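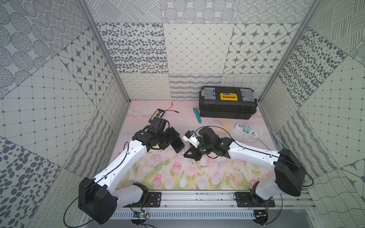

Figure 9. Left arm holding the phone, right arm facing it.

9.2 Arm stops during handover (fault 41)

Fault 41 means one arm has reported more load than its gripper motor allows. The usual cause on the Kukus bench is a charging cable snagged between the two grippers. The controller holds both arms in position and the grippers stay closed.

CAUTION: The arms are still powered after a fault 41. Keep hands off the mat until step 2 is done. If power is cut first, the arms will drop.

1. Press Hold on the Rorkdale controller.
2. Support both upper segments, then switch off motor power at the rail.
3. Open the left gripper by hand and take out the phone.
4. Lift the cables clear of both wrists. Do not pull on the plug end.
5. Check the thin black cable on the left arm for nicks or flat spots.
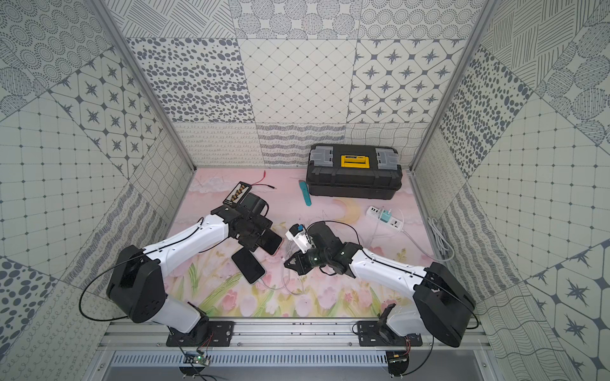

Figure 10. Grippers close together at the centre of the mat, with white cables running beneath them.

6. Move loose cables to the side of the mat, away from the grippers.
7. Restore motor power and run Home at low speed.

Note: If the fault comes back within 400 cycles, replace the gripper motor - do not raise the load limit. Report repeat faults to Tobias Benavides at Halvorsen.

Section revised 21 April 2019, M. Kasprzak.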